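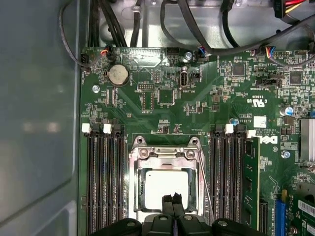
Re: [tulham-lights] Group buy for the Riltasine headlamp

> Is the list closed? I'd like 2 of the neutral white ones if
> there's still room, and does anybody know if the strap comes off?

Not closed! We're at 46 lamps and I'm sending the order to Calimlim in September, so I put you down for 2. The strap does come off, but the clip is stiff (mine took a thumbnail with it). The driver board is tiny, so don't picture a big green motherboard with banks of memory slots when I say you can reflash it. Four people still owe me a tint choice, please write me off list.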